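2.3 Planning the Order and the Work Area

Complete this section before placing an order for Pomedeo hand-held grippers. The order form asks for the number of operators, the number of stations and the power arrangement.

1. Enter the number of operators who will work at the same time. Order one gripper set per operator.

2. Add 2 spare sets for a site with more than one shift. Spares ordered later ship separately from the Hundden warehouse and can take up to 25 working days.

3. Draw the floor plan to scale. Mark columns, railings, doors and fixed furniture.

Note: A set is priced at 2798 dollars. Backpacks, head cameras and marker boards are quoted on separate lines.
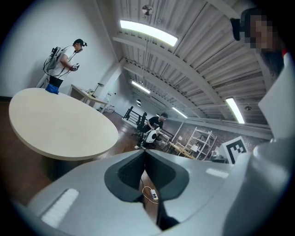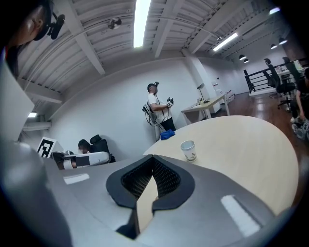

4. Budget for furniture and power next. Zukora stations do not require special benches, and most sites can use what they own. A round table leaves space for an operator to stand at any side, and plain office chairs are suitable for seated work. Where operators wear a pack with cables hanging toward the waist or hip, as the man in the white T-shirt does, allow a clear strip behind each standing position and list cable clips on the order. Enter the furniture total in column C.

5. Reserve a place for each marker board. Keep the printed face clear of stacked goods.

6. Allow 40 minutes per operator for first-day fitting. Charge this time to the training line, not to equipment.

CAUTION: Do not run power leads across a walkway. Include floor covers in the order if no wall outlet is within reach.

7. Send the form and the floor plan to Sheikh Supply. Quotes are returned by e-mail and remain valid through the end of February.

Note: Changes to the number of stations after the quote is accepted require a new form. See 2.4 for delivery and unpacking.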